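Simulated robot moves the wrong arm when I pick a bottle

Tyson Bouchard
I run a kitchen simulation with a two-armed robot, on Raltico 8. My left arm should take the purple bottle, but after a reset the right one sometimes moves. There is no error message. I put four views from my run:
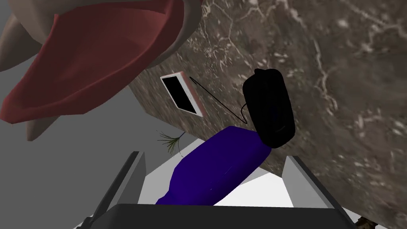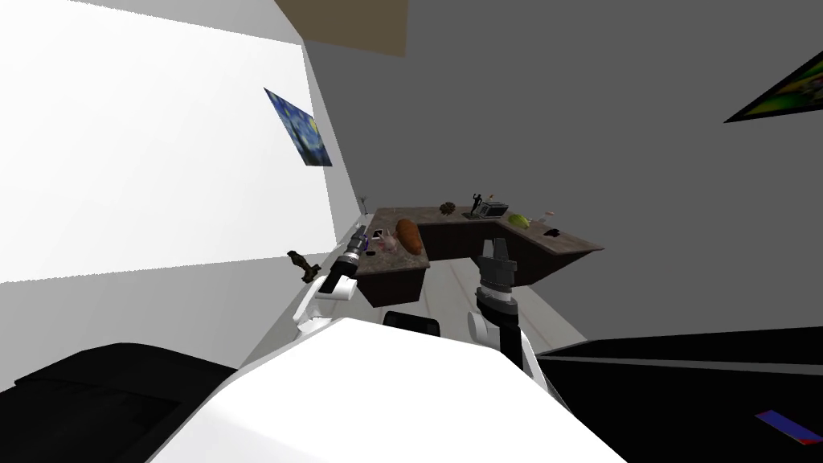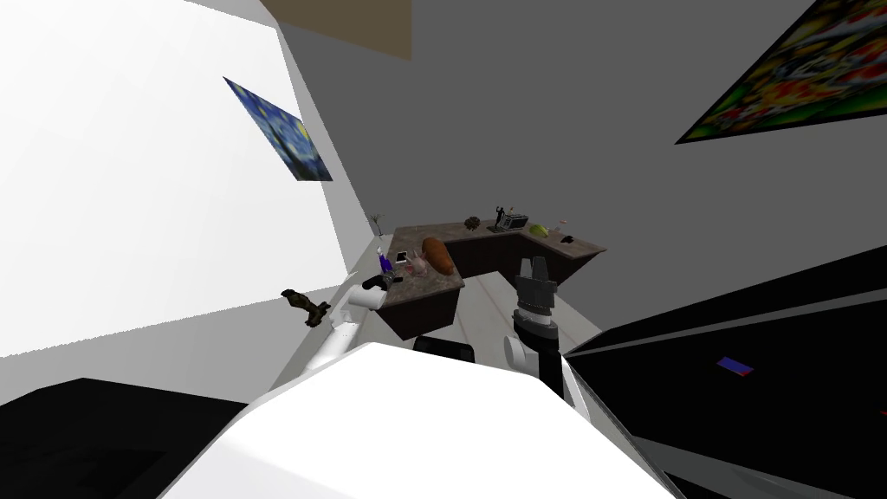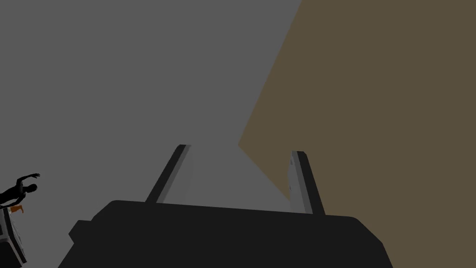
It failed 25 times in 192 runs. Is it my script?

Laurier Beaudoin
Check the arm names after each reset — in my project they were swapped when the scene loaded again. Print them before the first command, and stop the run if they are wrong.

Vasco Calado
Same here. I reinstalled and it was good for one day.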